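Processor dropped into open socket during place - force threshold or gripper?

fekance_bench
Cell strips and rebuilds desktop towers. Tower on its side, parts staged in a fixture to the left. The CPU place has run without trouble since December. Last night it released high on cycle 36 of 144 and the part landed in the socket at an angle. Bent contacts, board scrapped.

Log shows the contact flag going true 4 mm above nominal seat height. Force threshold had not been touched. Controller reported no fault and opened the fingers as programmed, so the drop was only found at the next inspection.

Questions:
1. Has anyone seen a false contact flag this early in the descent?
2. Would you gate the release on Z position as well as force?

novus_tk
Yes to 2, no matter what the answer to 1 is. A release that depends on one signal will fail eventually. Post the setup if you can. Cable routing matters for the wrist reading.

fekance_bench
Socket area with the arm over it:
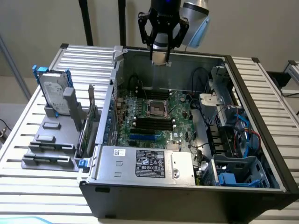
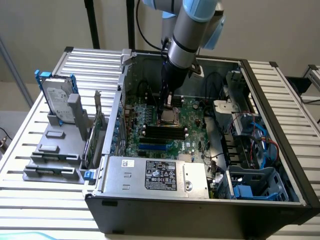
Same bench and same Dell board type in both.

Johanna Haslinger
My money is on the payload setting. If the gripper mass or center of gravity is wrong, the wrist estimate drifts with pose and you get a bias that looks like contact. Hold the arm still above the socket with nothing in the fingers and log the force for a minute. Then do the same at the fixture. If the two readings differ, fix that before touching the threshold.

georgiev46
Disagree. A payload error would show up on every cycle, and he got 35 good ones in that run. I would look for a cable catching. We had a wrist cable snag once in a few dozen cycles and the force trace had a step in it, not a ramp. Check the shape of the trace first.

Johanna Haslinger
It does not have to show on every cycle. With the threshold set low, a small bias plus noise crosses it only sometimes. Agree on checking the trace, though.

fekance_bench
Pulled the trace. It is a ramp, starting well before the flag. Threshold is set low because we were worried about the contacts. Payload file is from the old fingers - I had assumed it was updated when we changed them.

georgiev46
Then I withdraw the cable. Still add the position gate.

novus_tk
And zero the sensor right above the socket on each cycle, part in hand. If Z is out of window when the flag comes, stop and hold. Do not retract on its own, and do not open.

brininico
One caution on stop and hold: make sure a protective stop or power loss does not open the fingers on your model. Ours was configured to open on reset, and we lost a second part that way during recovery.

fekance_bench
Good point, will check that before anything else. Cell stays locked out until the payload is redone. I'll post both static readings tomorrow.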